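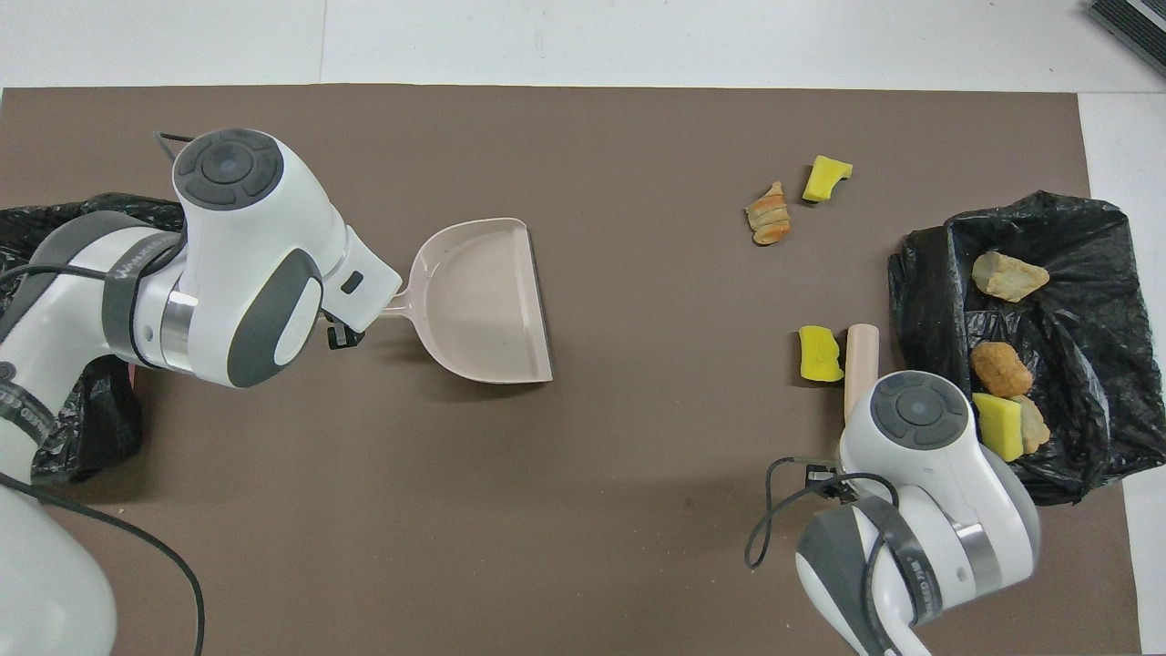
3 min read

Perkora has halted unattended runs on its two-arm tabletop cleanup cells after a gripper at the Altitz site kept closing on a tool handle well past its force limit. No one was hurt. The handle split lengthwise and the left arm went into a protective stop with its joints still loaded.

The fault occurred shortly after 4 a.m. in August, during an endurance test of the sweeping task. In that task one arm holds a dustpan while the other works a small hand tool, and debris on a brown mat is moved to an open black trash bag. The debris set is mixed on purpose. Yellow sponge pieces compress and drag, while snack pieces crumble under the brush and leave fragments that the vision system has to pick up again.

According to the incident report, the left gripper was commanded to hold the dustpan handle at the normal setting. On cycle 224 the force reading froze at its last valid value. The grip controller read this as a steady shortfall and kept adding current to correct it. A separate watchdog should have caught the frozen reading within 450 milliseconds. It did not trip, as the sensor board was still sending packets on time. Only the number inside them had stopped changing.

The stop came from the motor driver, which cut out on temperature.

"The watchdog checked that a message arrived. It never checked the message," said Refugio Orozco, who leads controls at Perkora. "We had the same check on every cell, so we had the same hole on every cell."

Clearing the stop took longer than it should have. The gripper does not open on power loss, and the night technician had no written procedure for releasing it with a tool jammed in the fingers. She isolated the cell and waited for the day shift. The report calls this the correct decision and lists the missing procedure as a finding of its own.

Lerik, which supplies the force sensor, has traced the frozen value to a buffer that is not cleared after a brief voltage dip. The dip has been reproduced on the bench by moving the wrist cable through the low sweep posture, where the loop is pulled tight against the connector. Perkora has added slack and a second clamp on both arms — an interim measure until Barrera delivers a revised harness.

New controller software compares consecutive force samples and stops the arm if the value does not change while current is rising. A hard current ceiling now sits below it, set in the driver and out of reach of the task program.

Soledad Palacios, the safety engineer assigned to the review, said attended runs may continue with the ceiling in place. Unattended operation will resume only after a cell completes 3000 cycles without a stale reading and the release procedure has been posted at each station. The first cell is on test now.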